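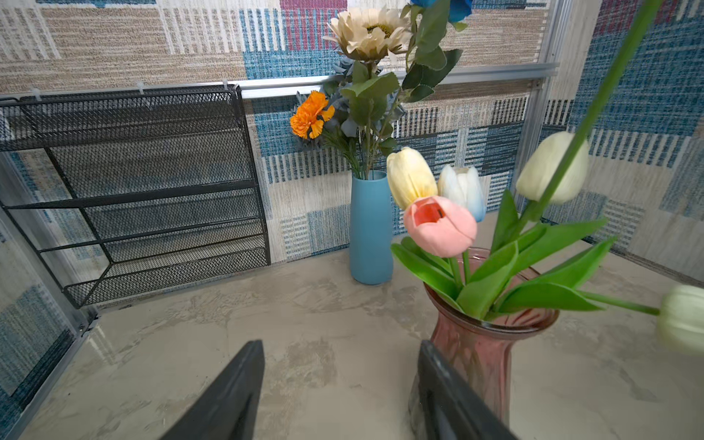

Zotari Cake Turntable, 11 inch

A heavy turntable for icing and piping at home. The plate is aluminium and sits on a cast iron base, so it stays put when you lean on it with a scraper. It turns either way and suits left-handed users.

The plate is marked with rings to help you centre the board. They are cut into the metal and won't wash off.

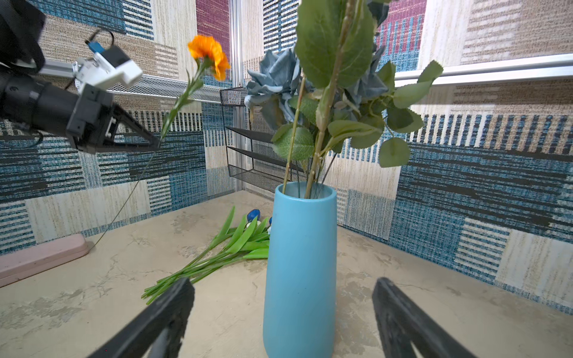 Tiered cakes are best iced one tier at a time and stacked afterwards. For tall single cakes, use a non-slip mat under the board. One mat is supplied and spares are sold in packs of 4.

Size and weight
Plate: 11 inches across
Height: 7 inches
Maximum load: 50 lb
Colour: white plate, grey base
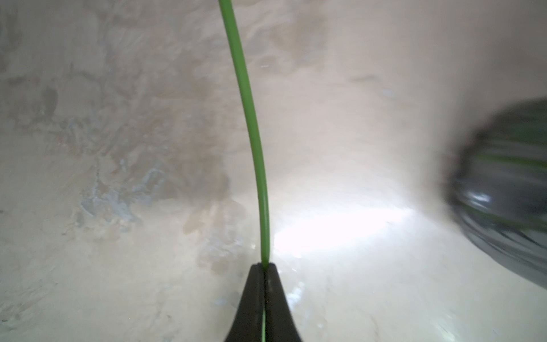
Care

Lift the plate off and wipe it with warm soapy water. Don't put it in the dishwasher. Dry the spindle before you put the plate back. 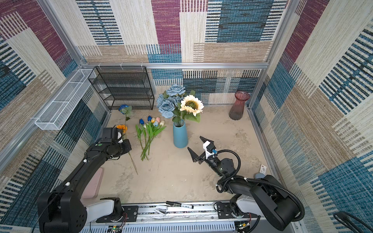
A drop of food-safe oil on the spindle every few months will keep it turning smoothly. The Kison side scraper and the Ngau palette knife are sold separately. Plates from the older Namen turntable do not fit this base.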